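4.2 Comparing Two Grippers on the Same Blocks 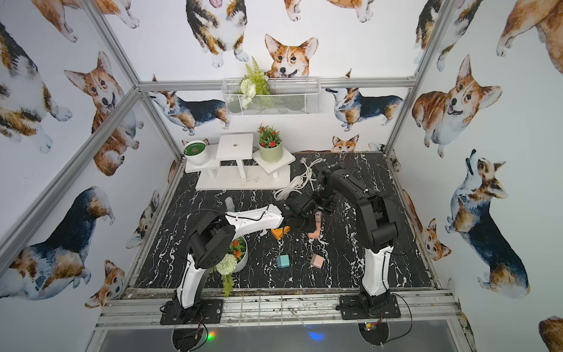

Figure 8. Both arms over the middle of the table, blocks set out for a trial.

Do this section after both arms have passed the homing check in 4.1. If one of them only mostly passed, go back.

1. Set both arms to the Compare profile in Plamgate. The left arm is A and the right arm is B, and the software will not be argued with on this point.

2. Put the blocks where both grippers can reach them. Small cubes go toward the front. Keep the triangular block near the center – it is the one that embarrasses people.

3. Set the grip force to 37 percent for both arms. The slider goes to 88. Leave it alone.

4. Run arm A through the full pick list while arm B is parked, then swap.

CAUTION: The grippers can meet over the center of the table. Plamgate will warn you of this shortly after you hear it. For shared-space runs, drop the speed to level 2 and keep a hand on the stop button.

5. Log every pick as held, slipped or missed. "Nearly" was removed from the menu in October at the request of Rhona Laing, who had read the logs.

6. Put each block back on its start point before the next run.

NOTE: Check that the cables can follow each arm through its whole reach. A snagged cable looks just like a weak gripper in the results, and Blair Nisbet has a very thorough report to prove it.

7. Export the log and park both arms before opening 4.3.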